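Notes on Storing Caps and Hats Through the Winter

Mon 2 February

Over the month of January I undertook a full review of the headwear kept in our household in Penemden. The collection stands at 33 pieces, most of them baseball caps acquired on travels over many years. Several had lost their form after being stacked in a drawer, and it was decided that a new method of storage was required.

Three methods were considered. Hooks on the back of a door are inexpensive, but a cap left on a hook for a long period will often develop a point in the crown. Stacking saves a great deal of space, although the lower caps carry the weight of those above. Open shelves allow each cap to rest on its own brim, and this method has been adopted for all pieces in regular use. The shelves were ordered from Spahić and are 75 centimeters wide. 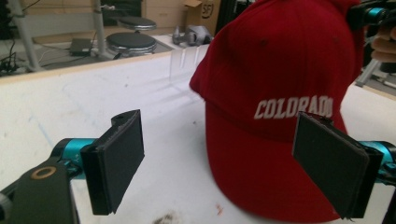
Stavros Stojanović wrote in response to my earlier post that shelves are well enough for a cap worn every week, but that anything put away for a season should have tissue paper in the crown and a lid over it, as dust does more harm than stacking ever did. I accept the point regarding dust. Seven of the older caps have accordingly been moved to lidded boxes, with plain white tissue placed inside each crown.

Washing remains under review. My present practice is to clean the sweatband by hand with cool water and mild soap, and to let the cap dry over an upturned bowl. The dishwasher method, which continues to be recommended to me, will not be used in this house. Older caps may have cardboard in the brim, and one from Nendham was lost in this way.

A further post will address straw hats, for which I have not yet found a suitable box. Readers who know of a supplier are invited to write to me through the contact page.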